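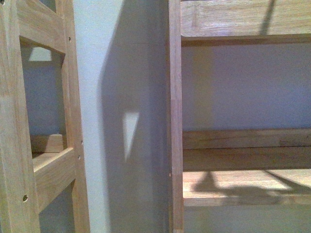

Does oiling bare wood furniture do any good?

Less than the tin says, and for a lot of indoor furniture I think you could skip it and never notice.

I have been meaning to write this since April, when I spent most of a weekend on my knees with a rag, a tin of Burnora and the back door open so the smell could get out. I'd been told by the man in the shop that pale wood "dries out" if you don't feed it. Feed it! As though it were a goat. I bought the tin anyway, so you can take everything that follows as the grumbling of someone who parted with the money first and did the thinking afterwards.

The feeding idea is what bothers me most. Wood in a house is dead. It takes up a bit of water when the air is damp and gives it back when the heating comes on, and it swells and shrinks as it does so. A coat of oil slows that down a little. It doesn't stop it, and it certainly doesn't nourish anything. I put this to my neighbour Ginette Ouellet, who has a kitchen table older than either of us, and she said her mother scrubbed it with soap and hot water every Saturday and the only oil that ever touched it came off the fish. The table is fine. It has a stain at one end and it wobbles, but the wobble is the floor.

I can hear the reply already: that's one table. Quite right. One table proves very little, and I'd like the oil people to remember that when they print a single glossy sideboard on their leaflet.

What I tried for myself was no great experiment. I had an offcut of pine left over from a windowsill and I sawed it into 4 pieces. One got Burnora, one got a hard wax called Sakex that Yaw Dogbe swears by, one got ordinary cooking oil out of spite, and one got nothing. I wrote on the backs in pencil and stood them along the shelf in the bathroom, which is the dampest room we have, and left them for eleven weeks.

The cooking oil one went sticky and collected fluff. Everyone says it will and they're right, so there's a bit of folk wisdom I'm happy to leave alone. The wax one shed water nicely, and I'll give Yaw that. The Burnora one had gone a deeper yellow, darker than I would have chosen, and when I left a wet glass on it overnight I got a ring. The bare one got a ring as well. I sanded both and both rings came out, the bare one quicker, as there was no oil clogging up the paper.

Yaw says I didn't put enough coats on. I put on two. The tin says two. When I told him so he said everybody knows you need six, in which case I'd like everybody to write to the makers and have the tin changed. This is a thing I've noticed with any product of this sort. When it works, it's the product, and when it doesn't, you did it wrong: too thick, too thin, wrong rag, wrong weather, should have waited a day between coats, shouldn't have waited so long.

Speaking of rags, this part I'm not sceptical about in the least. Some of these oils give off heat as they cure, and a scrunched-up rag in a bin can catch fire by itself. Spread them out flat outside until they've gone stiff, or soak them in water, and read the small print for whatever you've bought. I find it odd that the warning is in tiny letters round the back while "brings your wood to life" gets the whole front.

Now the fair bit. There are places where I'd still put something on. A kitchen worktop near the sink, yes. A table where small children eat, probably, though I'd go for the wax or a plain varnish and put up with the shine. Anything that lives outdoors is a different argument and I'm not qualified to have it. My garden bench has gone silver and I like it silver, and my brother-in-law thinks it looks neglected, and we've agreed to stop bringing it up.

But shelves? A bookcase? The frame of a bed? What is going to happen to them? They get dust on them. You wipe the dust off with a cloth. If somebody spills tea down the side, you wipe that off too, and if it leaves a mark you have a piece of sandpaper and ten spare minutes. Bare pine will go yellower over the years from daylight, and ordinary clear oil won't prevent that. Mine speeded it up, if my bathroom shelf is anything to go by. If you want it to stay pale then you're into soaps and white-tinted things, and the white-tinted one I looked at, Skunis, cost more than the bookcase.

The other claim I've never seen backed up is that oil stops wood splitting. Splits mostly come from the board drying unevenly, or being screwed down so tight it can't move. I've got a chest of drawers against a radiator that has opened up along one side, and it had been oiled faithfully by whoever owned it before me, judging by the smell in the drawers. Moving it away from the radiator would have done more for it and cost nothing. I did move it, on Wednesday. The gap is still there.

The rest of the Burnora is in the shed. If anyone local wants it you're welcome to it, there's more than half a tin, and you'll need a screwdriver to get the lid off.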